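Chapter 4
Showing the Task by Hand

Chapter 3 dealt with writing a task out as a list of motions. For a pick-and-place job with fixed parts, that works well. It works poorly for jobs in which the material never lies the same way twice. Sweeping is a good case. The program would need a rule for every scrap, and the rules would run out before the scraps did.

The other approach is to record a person doing the job and let the robot learn from the recording. Each recorded run is called a demonstration. In this chapter we cover two ways of getting one. In the first, a person does the task with their own hands while a head-level camera records the view. In the second, a person drives the robot through the task by remote control.

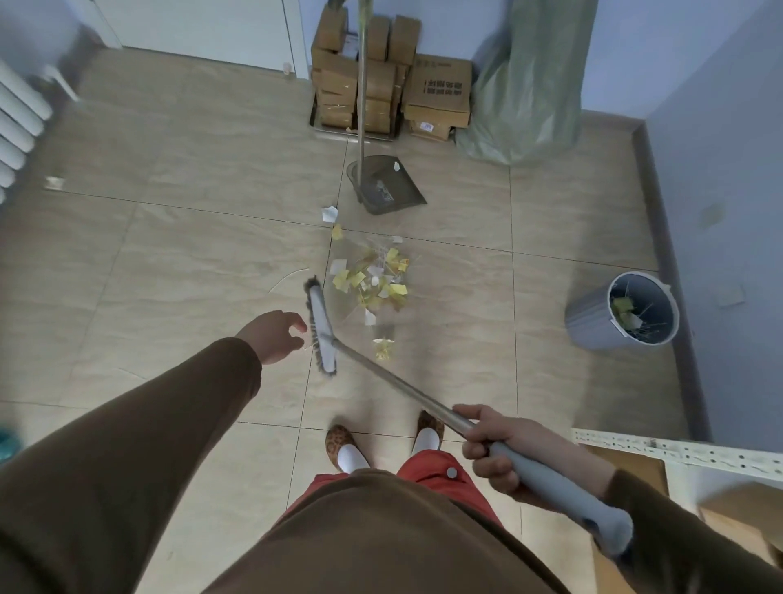 Hand demonstrations are quick to collect. A person who knows how to sweep needs little training, and a single room can supply many runs if the litter is thrown down fresh each time. In the Gisley exercises used later in this book, each student records 20 runs of a floor task and throws out any in which the hands leave the view for more than 2 seconds.

The weak point is the body. A human wrist bends in ways a robot wrist may not, and human fingers feel the weight of a handle without any sensor we can read. The recording shows where the hands went. It does not show how hard they pressed. Section 4.3 explains how to map hand positions onto a gripper, and where that mapping fails.

Small habits also matter. People shift their grip, hold the free hand ready near the tool, and look ahead to the next thing they plan to touch. A learning program may copy all of this, useful or not.

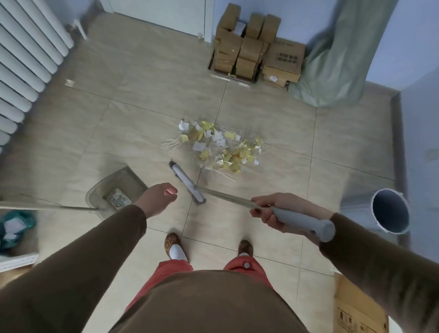 Remote control has the opposite strengths. The robot's own joints make every motion, so nothing has to be mapped. The cost is time. On the Nistinent trainer described in Section 4.5, a new operator needs almost 32 minutes of practice before the runs are worth keeping. Operators also tend to move slowly and pause often, and the robot learns the pauses too.

Many projects mix the two kinds of data. They start with a large set of hand demonstrations and add a smaller set recorded on the robot. Section 4.6 works through one such set, with 19 remote runs, and shows how to label the start and end of each step.

Before reading on, choose a chore you do at home and write down each point at which you change your grip. Keep the list. You will need it for Exercise 4.1.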